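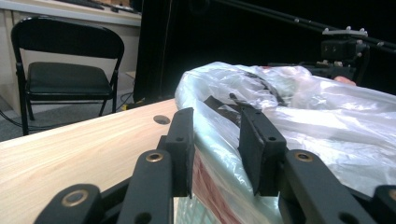

The Flemow desk top by the cable hole, with packaging still in attendance.

Flemow desk, pale wood: a review after one long winter

Posted 30/10/2025

I bought the Flemow in June, when my old desk finally gave up its back left leg and I got tired of propping it on a phone book. The phone book was from Clundley, a town I haven't lived in for years, and I mention it only because it was the last useful thing the phone company ever gave me.

The desk cost $919 delivered. For that money I expected to be moved in some way. What I got is a rectangle with a hole in it, and I've grown fonder of it than I'd like to admit to the people who sold it to me.

Getting it home

Bulell, the shop, offers two delivery options: to the door, or to the room. I paid for the room. The room, in Bulell's reading of the English language, is whichever one the front door opens into. In my place that's a hallway, so the desk spent its first night there and I spent mine walking around it to get to the toilet.

The packaging deserves its own paragraph. There's a carton, then foam corners, then a plastic bag you could store a small sailing boat in. It's thin, crinkly, whitish stuff that you can half see through, and it takes up more of the desk than a computer does. It makes a noise whenever anyone in the house breathes. Folding it up is a sport for the young. I squashed it, sat on it, turned my back, and it was full size again by the time the kettle had boiled. If you've got somewhere that takes soft plastics, start driving now.

Assembly

The box says 30 minutes. I'd like to meet the athlete they timed. It took me an evening and part of the next morning, and a fair whack of that went on the instructions, which are all drawings and feature a cheerful bald figure who never once drops a bolt behind the skirting board.

To be fair to it, the fittings were all there, the holes lined up, and the supplied key didn't round off halfway through. Two things to watch:

The legs look identical and aren't. There's a small notch on the inside of the front pair. If you miss it you'll have a desk that leans back from you slightly, as if you've said something off.

Don't tighten anything until the crossbar's in. The drawings do say this, on the page after the one where you need it.

You'll want a second person for turning it over. I used a couch and bad language.

The top

The surface is the reason to buy it. It's a light wood with a faint, streaky grain running lengthways, quiet enough that you forget about it and nice enough that you notice it again when you finally clear your mugs away. The front edge is dead straight. That sounds like a low bar, but I've owned three desks and this is the first to get over it.

Light colours show everything, of course. Coffee rings wipe off if you get to them the same day. Beetroot doesn't, and I'd rather not go into how I know. I gave mine a coat of clear wax after the first month and would recommend doing it earlier, before you own any beetroot.

It does mark if you lean on a ballpoint. There's now a faint record of my gas bill near where my right elbow goes, legible in low sun.

The hole

The cable hole is round, bored straight through near the edge, and it comes without a cap or grommet. Bulell sells a cap separately, in a colour it calls oat and I call beige. I haven't bought one. The hole takes a laptop lead and a lamp cord comfortably, and it'll take a chunky power plug if you go in at an angle and mean it.

It'll also take pens. Anything cylindrical on my desk seems to have heard about it. I've lost enough biros down there to stock a bank, and I now keep a shoebox underneath, which catches most of them and has become, by default, where I keep my pens.

The placement is a bit odd. If you push the desk hard up against a wall, there isn't much room for your hand to get round behind and grab whatever you've just fed through. Pull it out a little, thread your cables, then push it back. I did this in the other order.

Living with it

It's steady. I type like someone putting out a grass fire, and the monitor barely trembles. The height suits me with an ordinary office chair, though taller friends have complained about their knees. No drawers at all, so if you're a person who needs somewhere to hide receipts, look elsewhere or adopt my shoebox system.

Before this I'd been tossing up between the Flemow and the Sqalli, which is cheaper and has a drawer. I had a go at the Sqalli in the showroom and the drawer came out in my hands. The salesman said that was the display model. I put it back as best I could and we both pretended to look at lamps.

Good: the top, the stability, fittings that fit, no smell of glue.

Less good: the price, the uncapped hole, the instructions, delivery as a philosophical concept, the bag.

Would I buy it again? Yes, on sale, and I'd measure the hallway first. If you've got kids or a serious felt-pen habit, I'd go for something darker. Four stars out of five. I'd have given it another half if they'd thrown in the cap.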